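Notes for the library talk, evening slot. Running time 40 minutes if I don't do the hotel soap bit. I will do the hotel soap bit.

# Small Rooms, Long Arguments: a history of sharing a bathroom

## Opening

Wait for the chairs to stop. Say hello. Thank Anoma Gamage for the invitation and for moving the talk out of the basement.

Start with the Kemeys boarding house, not with the Romans. Everybody starts with the Romans. People have heard about the sponge on the stick and they will bring it up in questions regardless.

Kemeys had 7 lodgers on the top floor and one bathroom, with a schedule pinned to the door. I have the schedule. It was revised 293 times in the years the house took boarders, by three different landladies, in what I'd call increasingly firm handwriting. Read out two entries:

- "Mr. Patwary, 6:10 to 6:25, NOT 6:30."
- "Whoever is singing, we know."

Pause for the laugh. If there's no laugh, move on briskly and look scholarly.

(Kavinda Patwary is the grandson. He is coming tonight and has asked me to say that his grandfather denied the 6:30 business all his life. Say it with a straight face.)

## What the schedule was really about

Hot water. The Kemeys tank held enough for two decent baths or five mean ones. So the argument over minutes was an argument over heat, and the people with the early slots were the people who paid on time. You can read the rent book off the bathroom door, and I did, for most of one July, while other people went to the beach.

Slow down on this part. Last time I rushed it and Karthik Khan told me afterward he thought I'd been talking about fish tanks.

Points to get in:

- Early slots went up in price before the rooms did.
- A lodger who gave up his slot could trade it for a better seat at dinner. Lorne Charbonneau's article calls this "a currency of steam," and I've been jealous of that phrase since I read it.
- Women on the floor below had their own bathroom and their own schedule, now lost. Say that it's lost. Don't guess.
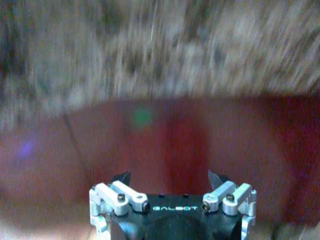 The second landlady, Mrs. Masov, tried doing away with the schedule altogether. It lasted 8 mornings. Her diary for the period is short and mostly about knocking. On the last morning she wrote "Put it back up" and underlined it hard enough to go through the paper.

I like Mrs. Masov a great deal and have to watch that I don't spend ten minutes on her. Four, tops.

## The shelf problem

Skip to the years after the lock was fixed. Once people could rely on getting in, they started leaving things behind. Before that you carried your soap in and carried it out again, in a tin, like a miner.

The shelf changes everything. A thing left in a shared bathroom is a claim. It says I live here and I'm coming back. Kokarberg, the other house in the study, had a written rule of one item per person, and a box by the stairs for whatever broke the rule. The box was called Hundow. I've asked everyone still living and none of them can tell me why. Janaka Uddin thinks it was a lodger's surname. It may have been the dog.

Ask the room: who here has had words with somebody over a shelf? Hands will go up. Let them look at each other. Someone will be sitting next to the person in question, and you can generally tell.

Then the counter. A shelf holds what you claim, but a counter holds whatever you happened to put down, and counters are where the modern quarrel lives. Wide counters were sold to families as the cure. In my experience a wide counter gives you a wider quarrel, with a better view of it.

Hotel soap bit goes here. Keep it to the one about my aunt's suitcase, which held over 7 pounds of the stuff at the airport. Don't do the voice.
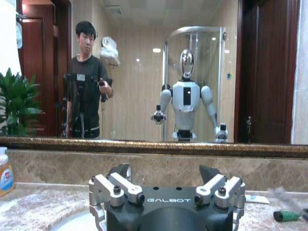
## Winding down

Back to the door at Kemeys. When the house was sold, the buyers put in a bathroom on every floor, and the schedule came down for good. One of the last lodgers wrote to Mrs. Masov's daughter that he still woke at ten past six and lay there waiting for his turn. Read the letter slowly. Put the glasses on BEFORE picking it up.

Don't explain the letter.

## If there's time

- The Kokarberg towel hooks, numbered, with two number fours.
- Why the plug was kept in the kitchen.
- Lorne's map of knocks, if he's in the room and looks willing.

## Questions I will get

**The sponge.** Yes, probably shared. Next.

**Was it cleaner then?** The records talk about cleaning constantly, which usually means it wasn't happening. Kemeys charged a fine for leaving a ring in the tub and the fine was never once collected.

**Do I share a bathroom myself?** Yes. She's in the third row. Take the next question.

Thank Anoma again. Cups back to the kitchen.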